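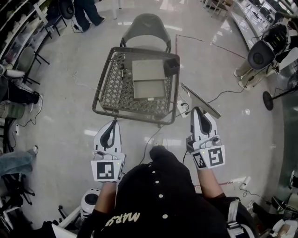
Lendton: Frequently Asked Questions

Last updated February 18, 2020

When is Lendton on?

New episodes air weekday afternoons at 2:00 Eastern, 1:00 Central. A few local stations carry the show at a different time, and some run it a day late. Check your station's listings if you don't find it in the usual slot.

Where can I watch if I missed it?

Episodes go up on Flovov the evening they air. You need a free account to watch the most recent week and a paid account for anything older. We are not connected with Flovov and can't help with passwords, billing or refunds. Please use the help link inside their app.

Is the show in reruns?

No. The repeats over the holidays were scheduled, and new episodes came back in January. There will be preemptions in March for basketball. When an episode is preempted it is pushed to the next day and not skipped, so you won't miss any story. Our recap page is adjusted to match, usually by that night.

How many seasons are there?

The show is in season 13. The network counts a season from fall to fall. Flovov starts its seasons in January, so an episode number on our site may not match the one in the app. We use the network's numbers.

Who is in the Urrego family?

The Urregos own the hotel and half of the waterfront. Abel Urrego is the father. His children are Celia, Dominic and Paz. Paz was raised by the Millers and found out she was an Urrego in season 9. Teodora is Abel's second wife and was his first wife's nurse. Hector is Abel's brother, presumed dead. See the family tree page for marriages, annulments and the marriage that may not have been legal.

Is Hector coming back?

We don't know. His body was never found after the boat fire, and Celia got the unsigned postcard last fall. The show has not announced a casting. If that changes it will be on the spoilers page first.

What is Milleck?

Milleck is the private clinic outside of town where characters go to recover, hide or switch test results. It was mentioned for years before there was a set for it. Dr. Strand ran it until his arrest. Dominic is there now under another name, and as of this week only Paz knows.

Why does Teodora look different?

The part was recast. The new actress started in the episode where Teodora comes home from the spa in Arizona. There is no story reason for the change, and the other characters don't mention it.

Did I miss the episode where Celia and Grant broke up?

No, it happened off screen. Grant told Dominic about it at the bar, and Celia brought it up the next day. Several readers have written in thinking their recording was bad.

Who writes the recaps?

Rigoberto Tello writes the daily recaps and has since the site started. The weekly spoilers are put together from network previews, listings and published interviews.

How far ahead do your spoilers go?

Two weeks. Daily teasers are posted on Sunday night. The two-week outlook is less detailed and sometimes changes when an episode is moved. Anything marked "rumor" has not been confirmed, and we take it down if it turns out wrong.

Can I read the recaps without seeing spoilers?

Yes. Recaps cover only what has aired in the Eastern time zone. Spoilers are kept on their own page, and the comments there are separate too. If you post a spoiler under a recap it will be removed. After a second time we close the account.

Do you have old recaps?

Yes, going back to the middle of season 4. The 32 recaps from the summer of the hotel trial were lost when we changed web hosts. If you saved any of them, please send them to us through the contact form.

Can you send a letter to one of the actors?

No. Fan mail should go to the network's mailing address, which is listed on the show's official page. We don't forward mail and we don't give out personal information about the cast.

Can I use your recaps on my own site?

You can quote a short passage with a link back. Please don't copy a whole recap.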